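March, morning

I slept badly again, but not from worry. The wind came down the valley at two and the loose gutter was knocking until it was light. I got up, made tea, and read the letter from the choir one more time. They want me to sing the second alto part in the spring concert. Anca Tănase wrote it, and she wrote it in our language, so I could not pretend that I had misunderstood.

I have not sung in front of people for 20 years. At home I sang at weddings and in the church, and after I moved here I only sang to the washing machine. In my head I answered yes and no many times before breakfast.
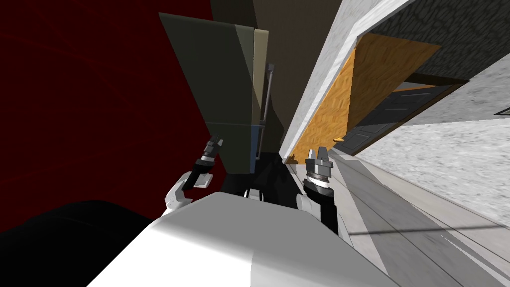 My mother used to say that a voice is like a house, you must open the windows or it will smell. I was thinking of her while I looked for my old music notebook in the blue suitcase. She would have loved a dark red wall like the one on the left. Our kitchen at home was nearly that color, and she painted it again before every Easter, although my father asked her each year to try something lighter. I found the notebook under the winter blankets. Two pages are stuck together with something, maybe honey.

At eleven I walked to Haf Gape's house for my lesson. She teaches me Welsh, and in exchange I repair her clothes. Today we worked on the mutations, which I still cannot do when I speak, only when I write and have time. A word changes its first letter because of the word before it. I told her that this is very impolite for a person who is trying to use a dictionary. She laughed and gave me a page with 20 sentences to finish at home. I also took her gray coat, which needs a new lining in one sleeve.
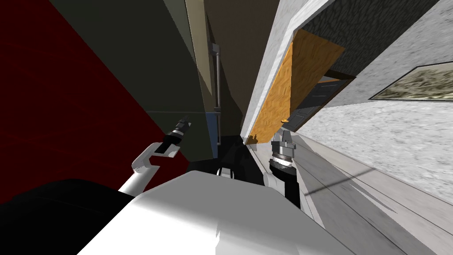 *Deep red next to dark olive green.*

Afternoon

The bus to Lisach was late, and when it came it was full of school children. I bought thread for the coat, a bag of onions, and six postcards for my aunts. The woman in the shop asked where my accent is from. I do not mind this question when it comes with a friendly face. She told me her grandson is learning to play the cello and that the whole family suffers.

Beca Maddocks was waiting outside the chapel, so we went in together, only to listen, as I had told her on the phone. The choir was practicing a slow song about a shepherd. The altos were weak in the middle part. I noticed that my lips were moving. Beca noticed too, and she kindly looked at the ceiling.

After the break the conductor, Llinos Prydderch, gave me the sheet and pointed at a chair. I sat down in it. I came in too early once and I pronounced "ll" like a person with a cold, but I held the long note until the end, and the lady beside me touched my arm.

I did not say yes yet. Llinos said I have until the end of the month.

Evening

I fried the onions with potatoes and wrote some lines for Nia Parry's newsletter. She collects small pieces from the members and their friends, and she asked me for something about the songs of my village. I am copying the beginning here, so I can see tomorrow if it is still good. 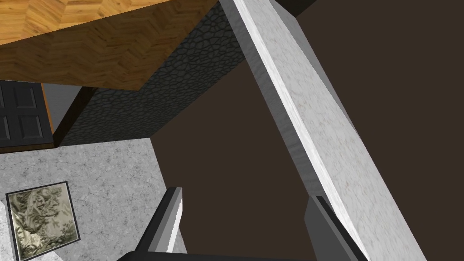 *Words by the new alto (perhaps)*

In my village the women sang while they cleaned the wool. There was no leader. The oldest one began when she wanted, and the others found their place above or under her. If a child sang wrong, she was not corrected. The neighbor only sang a little louder into her ear. The songs were mostly about husbands who went away with the sheep, and some of them were not very sad about it.

I stopped there because I could not remember the second verse of the song I wanted to translate. I will telephone my aunt tomorrow, but not before ten, she does not like it.

I did 6 of Haf's sentences and then I was too tired. The sleeve of the coat can wait also.
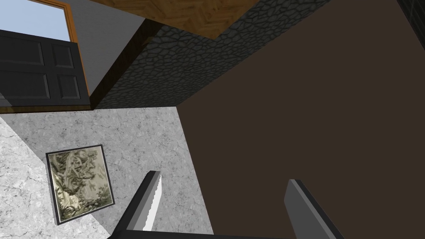
*Dark brown, quite smooth.*

The wind is starting again. I tied the gutter with string before it got dark, leaning out of the bathroom window, and I do not believe the string will hold. While I was doing it I sang the long note from the shepherd song. The dog next door answered me, a little flat.

Tomorrow: telephone my aunt, return the library book, buy milk, write to Anca.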